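Part 3: Clearing the table and washing the set

Okay, you've had your first meal off the set and now there's rice everywhere. Welcome to my house! I wrote this part after Toshiko Takeda asked me how I keep my Gidel pieces looking decent, so blame her if it's long.

Before you start: let everything cool down first. I know, I'm impatient too, but give it 20 minutes.

1. Pick up the cup and the other small pieces before you touch the tray. If you lift the tray loaded, something slides (ask me how I know).

2. Hold the cup by its side and check the inside under a good light. Tea film loves to hide on the curved wall. 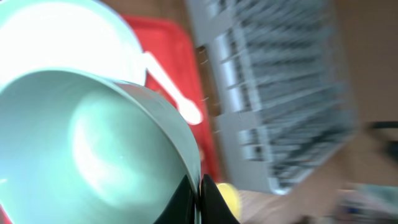

Fig. 5. Cup tilted to check the inside, red tray behind.

3. Wash the cup with a soft sponge and plain dish soap. Run the sponge around the rim twice, inside and out.

CAUTION: No steel wool, please! I took the shine off one of mine in a single Wednesday evening and it never came back.

4. Stack the plate and bowl next to the sink, bowl on top, and soak the spoon on its own in warm water.

5. Now the tray. Carry it flat to the trash, tip one corner down and tap the back. Wipe it with a damp cloth, then go around the inside of the lip with your fingertip in the cloth.

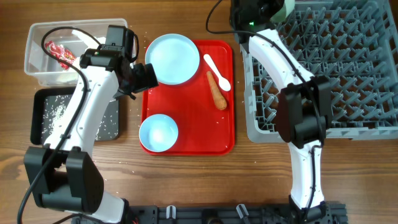
Rice is the real pest at my table, and it gets worse the longer you leave it. Dry grains brush off fine, but cooked ones turn to glue, so do those while they're soft. Don't stop at the red tray, either: the dark gray one with the speckled surface has far more rice on it, and there are grains on the wood between the two. I sweep the tabletop with the edge of a stiff card, always along the grain, into my cupped hand.

6. Dry everything with a towel before you put it away. Stacking damp pieces gets you those cloudy rings.

Note: Moataz Morsy swears by a spoonful of baking soda for stains. I've tried it on the cup and I'm happy with it, but rinse really well afterward.

Leftover carrots and other raw stuff go back in the fridge. Storage is in Part 4.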